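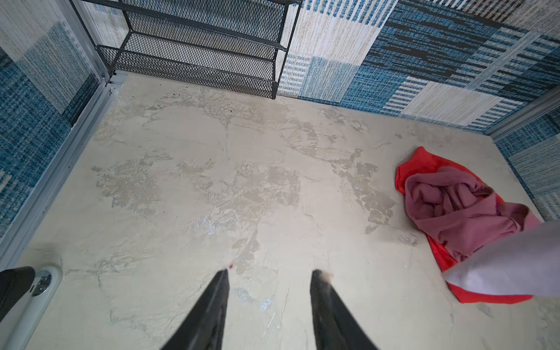

Costville house gallery, the small room at the back. Floor first becuase that's what everybody asks about. Top coat is chipped in a band right across the middle, rougher darker stuff under it, thin cracks in the pale part too. Red-orange cloth and the pink one on top of it are over by the right wall, leave them there please, Hortensia is sorting fabric this week. Pale beige stays, we're matching it.

Quick facts for those following along. Room was closed off since November. Elvia got 86 dollars worth of patch mix from Bonden, should be plenty for a corner this size. Plan is scrape the loose edges, brush, patch, sand, one coat. Maybe two. Walter votes two.

Rest of the house is still on the old page, front hall and stairs mostly. Kitchen set coming when Bindu sends hers over.

If you have leftover floor paint, any beige, tell Ville. Half cans fine. No gloss!! Pick up can be arranged, evenings are best.

Updated Fri 24 June

Contact Ville Koskela | © Costville house gallery | Back to top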